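Rutcombe House, shared workroom group
Minutes, June 11, 2021

Notes by Tâm Tiêu. Everyone read the April minutes beforehand and we passed them with one fix (the Onach invoice was for 22 hooks).

1. Money
We have $1,047 in the room fund! That is after paying for the floor polish, and the parquet looks wonderful. Up to $200 set aside for small things for the workroom, Tâm to keep the receipts.

2. Tidying the workroom
Lots of good talk on this one. We all like how much calmer the room feels with so little in it, and we want to keep it that way. Agreed:
The white cabinet is for things in use. Used tissues and empty packets go in the wastebasket the same day, please.
The wastebasket can travel! Carry it to the mess, fill it, then put it back by the cabinet.
The top of the air purifier stays clear, and so does the floor around it. Wipe the black glass with a soft dry cloth, no spray.
The standing desk gets cleared at the end of each day, even if you are coming back in the morning.

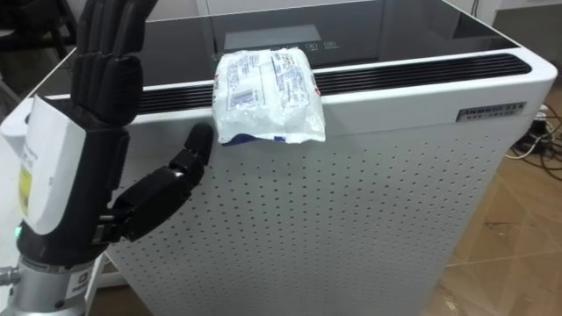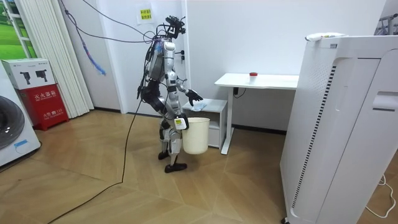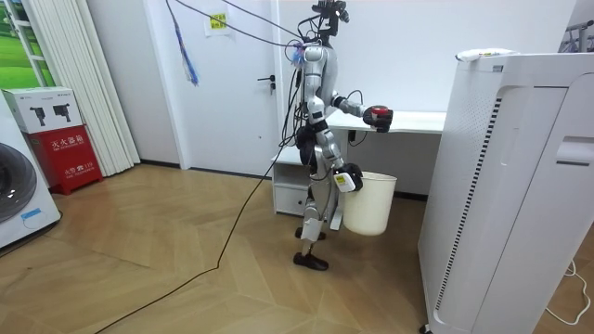
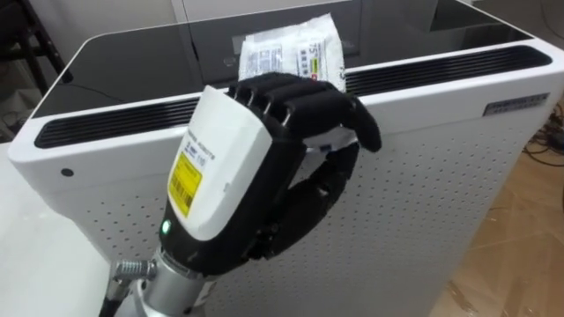
3. Shelf and drawer
Khổng asked if the drawer could hold the spare tissues so the open shelf is free for books. Big yes from everybody. Labels for the drawer will come out of the small things money.

4. Second wastebasket
Brorna has offered us 2 baskets at cost, which is very kind of them. We only want one, for the far side of the room, and a pale color would go nicely with the furniture. Tâm to write back and say thank you.

5. Any other business
The window latch sticks again. Khổng has the right screwdriver and will look at it over the weekend.
Someone left a really good lemon cake in the kitchen. More of that, please!

Next meeting: same time next month, in the workroom. Bring your own mug.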